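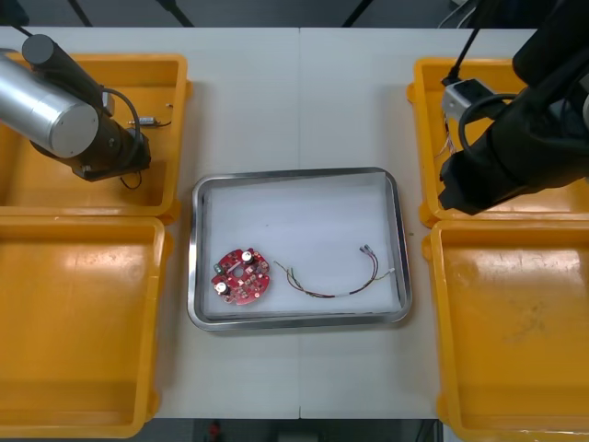
**Paddle grippers** (around our shop we just say "paddles") are two-finger robot grippers with flat, stiff fingers that close on a part from both sides. I've been comparing them on a two-arm sorting bench at Mevutstead, so this entry leans on what I know, and Yaryna Dmytriv fixed the bits I had wrong.

## What they're good at

Flat stuff with a firm edge! Round circuit boards are a treat, as long as you come in at the rim and stay away from the tall capacitors. Small motors and other metal cylinders are okay too, though they like to roll. The set I know best is the Kandine pair, which has a notch at each fingertip. Yaryna swears by the notch for catching leads (I'm on the fence).

## Where they struggle
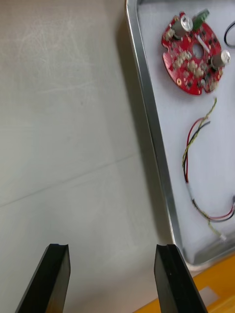
Thin wires, mostly. A harness is springy and never lies the same way twice, and a flat finger can slide right over a single strand. In our October runs we logged 2,354 picks with the Kandine fingers, and 289 of them were misses. Most of those were wires, so I'd take the overall number with a grain of salt. The softer Zusby tips did better on wire and worse on boards, where they sort of smeared along the edge.

## Cameras

I like one camera on each wrist plus a fixed one over the table. The wrist view tells you how the fingers line up with the part, and the fixed view tells you what the other arm is up to. Dayana Espinoza ran 300 picks on the fixed view alone and hated every minute of it.

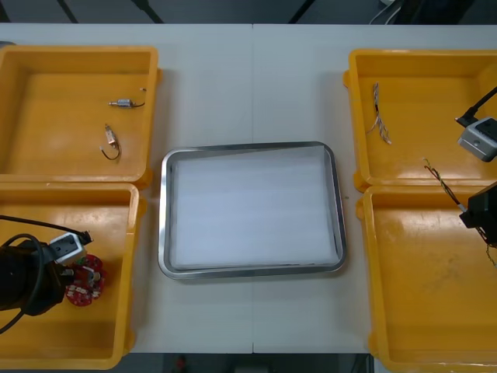
*Two-arm sorting bench, with a round board at the left gripper and thin wires at the right.*

## Wear

Fingers scuff along the inner face. We swap ours at 4,000 cycles, but Albers, our other site, goes by feel and gets along fine.

## See also

- Soft fingertips
- Wrist cameras
- Wire harness handling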